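Cakby

Cakby is a collection of short journal entries about sound baths, breathing sessions, guided relaxation and hands-on energy work, written by the people who took part. I love reading these things, and I hope you will too! There are 697 entries in this release, all in English, plus a tag table with 2,153 rows that links each entry to the words the writer used for body sensations, moods and images.

Version 2, released 2022-10-09. Maintained by Hyun-seo Cha.

What's inside

entries.csv holds the text itself, one entry per row, with an entry ID, a writer code, the type of session and its length in minutes. tags.csv holds the tags, matched by entry ID. glossary.txt explains the terms that come up a lot (chakra, grounding, drone, body scan) in the way the writers use them, so please don't expect a textbook.

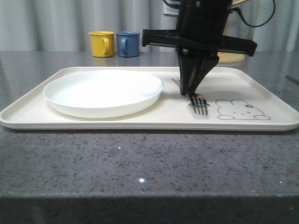
The longest session type is the full sound bath, at 60 minutes. Everything else is shorter, and a few entries have no length at all, in which case the field is blank. Blank means the writer left it out. It doesn't mean zero.

Where the entries come from

All of them were written for the Drostent circle, a small group that started out meeting in living rooms and later moved its journals to a shared online notebook. Writers were asked to put something down the same evening, before talking it over with anyone. Some wrote a single line. One wrote four pages about a singing bowl, and it's my favorite thing in the whole set!

Every writer agreed to have their entries shared. Names, street names and phone numbers were taken out by hand. If an entry mentioned another person's health, that passage was removed and replaced with [cut]. 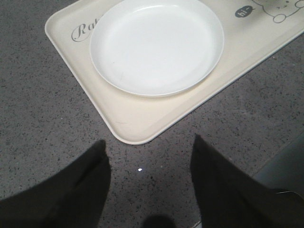 How the tags were made

The first pass was done with Tazi, a little script that looks for words from the glossary and suggests tags. Then I went through every suggestion myself. Tazi is great with plain words like "warm" or "heavy" and hopeless with anything poetic ("a river behind my knees" got tagged as outdoor session). Almost 60 tags were changed again in May after a second read.

Tags are lowercase, singular and joined with hyphens. The full list is in tags_list.txt.

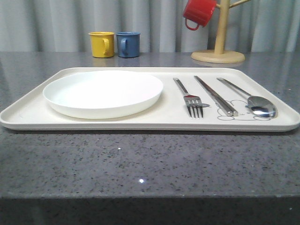
Tray with a plate and utensils, mugs farther back.

Good uses

Looking at how people describe calm, tingling, boredom or falling asleep. Comparing the language of beginners with that of people who have practiced for years (see the column years_practice). Teaching a class on journaling. Writing better intake forms for your own group.

Please don't use it for

Claims that any method treats or cures an illness. These are personal notes from people who chose to come, and there's no comparison group.
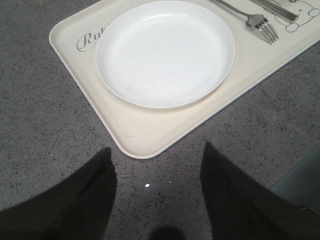

The session types aren't evenly spread either. Sound baths take up the most room, and energy work done at a distance is thin, so be careful with averages there.

Opening the files

Everything is UTF-8 with commas as separators. Quotation marks inside entries are doubled. If your spreadsheet turns the writer codes into dates, import that column as text.

Related

Gunon is the companion set of audio notes from the same circle. It isn't public yet, but I'm working through the permissions and I can't wait to get it out.

Corrections

Found a wrong tag, or a name I missed? Open an issue with the entry ID. Missed names get fixed first, and tags go into the next release.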